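Our Company / Who We Are

About Gelimport

Gelimport is a family trading company which brings gelatin, pectin and agar to small food producers. We sell to people who make jam, marshmallow, fruit jelly, yogurt, pâté and cake. Our office and our warehouse are in Erkcombe, in the old malt house behind the station. The building is from 1888 and the year is still over the door, cut in stone. We did not choose it for the history. We chose it because the walls are thick and the rooms stay cool and dry in summer, and powders like this very much.

How we began

The company was started by Grażyna Sikora in November 2000. Before this she worked many years in the laboratory of a confectionery factory, where her task was to test the strength of every delivery of gelatin before it went to the kitchen. She noticed that large factories had no problem to get good material with the correct papers, but a small jam maker had to buy what was left in the wholesale store, in a bag without a lot number, and hope that it would set. Often it did not set, or it did set but like rubber.

The first order she took was for one pallet of pork gelatin in leaves, for three bakeries which agreed to share it. She divided the boxes in her own garage with a kitchen scale and wrote the labels by hand. One of these bakeries is still our customer, now under the daughter of the first owner. They still order leaves and they do not want to hear about powder.

In the first years we sold only gelatin. Pectin came later, when the jam makers began to ask for it, and agar after this, when more customers wanted products without any animal material. Today the plant side is the bigger part of what we ship. Grażyna says she is a little sad about it, as gelatin is what she knows best, but she learned the seaweeds too.

What we sell

Gelatin: beef, pork and fish, in powder and in leaves. We keep the common strengths in stock and can order others. Beef and fish are also available with religious certificates, please ask before you order and not after, the certificate is for a lot and we can not add it later.

Pectin: from apple and from citrus. We have the slow set and the rapid set types, and the low sugar types which need calcium. If you are not sure which one you have been using until now, send us the label or the recipe and we will find the nearest one.

Agar and carrageenan: in powder, and agar also in strips for those who like to soak it in the old way.

Lolell: this is our own name for the ready mixes. A Lolell mix is a gelling agent already blended with sugar or dextrose, so that it does not make lumps when you put it in water. We made the first one for a school kitchen which had no strong mixer. There is a Lolell for glaze, one for panna cotta and one for fruit jelly. We do not put color or flavor in them. Many people have asked for a strawberry one and the answer is still no.

The smallest quantity we send is one kilogram. We are proud of this. It costs us more work to pack a kilogram than to move a full pallet, but a person who begins with a kilogram can test it in the real recipe and can afford to make a mistake.

How we check the goods

Each lot that arrives is sampled before it is put on the shelf. For gelatin we make the standard gel, leave it overnight in the cold bath and measure it in the morning. For pectin we cook a small test jam with a fixed recipe. This is not a very scientific method compared with what the producer does, but our customers cook jam and do not cook standard solutions, so we want to see it in a pot also.

We write the result on the lot card, and the lot card goes with the goods. If the strength is a little different from the last lot you received, we call you and say how to correct your dose. We have done this from the beginning and we think it is the main reason why people stay with us.

Lots which do not pass are sent back. It happens every year. We do not sell them cheaper to somebody else.

Who works here

We are a small team and most of us do more than one job. Grażyna still leads the company and still does the sampling when she is in the building. The warehouse, the packing room and the test kitchen are on the ground floor, the office is upstairs. If you call in the morning, you will speak with a person who has seen your goods. In the afternoon the same person is often in the packing room, so please leave a message and we call back the same day.

We speak English, Polish and Turkish in the office. Turkish is thanks to our partner Saha, a trading house with which we share containers of apple pectin and dried fruit. Saha has its own customers and its own prices, and we are not owned by them or they by us, but we have bought together for so many years that the drivers mix up our names.
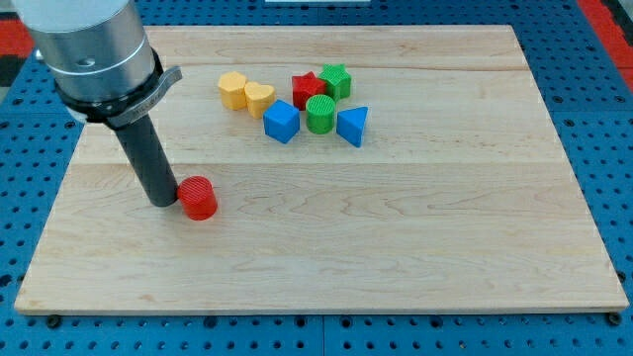
We try to keep people for a long time. New colleagues spend the first weeks in the test kitchen, also if they are hired for accounting. After this they know the difference between a bloom value and a price per bag, and they can answer the telephone with a calm voice when somebody has 43 jars of liquid marmalade and a market in the morning. In most cases such marmalade can be saved. Call us before you throw it away.

Visits and courses

You are welcome to visit, but please write first. Part of the ground floor is a food area, and we need to give you a coat and a cap and ask you some questions about your health. Visitors may see the packing room through the glass and may go in the test kitchen together with one of us.

Two times in the year we hold a course for small producers. The spring course is about jam and low sugar spreads, the one in November is about glazes, mousse and marshmallow. The course takes one day, lunch is included, and you go home with samples and with your own notes. We do not give printed recipes, as everybody has a different stove and different fruit. Places are limited by the size of the kitchen and are usually gone early.

Delivery and payment

Orders received before noon leave on the same working day. Small orders go by parcel, larger ones by pallet. Please check the bags when they arrive and write any damage on the driver's paper before you sign. A bag with a small hole looks harmless, but the powder takes water from the air and will be hard in a few weeks.

New customers pay the first order in advance. After this you can pay in 30 days from the invoice. If you have a bad season, talk to us early. We have had bad seasons also.

A note about prices

Our price list changed on January 3, 2019, and the new list is sent to all registered customers by e-mail. Citrus pectin is more expensive than before, fish gelatin is the same, and the Lolell mixes are the same. If you did not get the list, look first in the spam folder and then write to the office.

Related pages
Choosing between powder and leaf gelatin
Why did my jam not set?
Lolell mixes: dosage table
Storage of pectin in summer
Course dates and registration
Certificates and lot cards
How to find us in Erkcombe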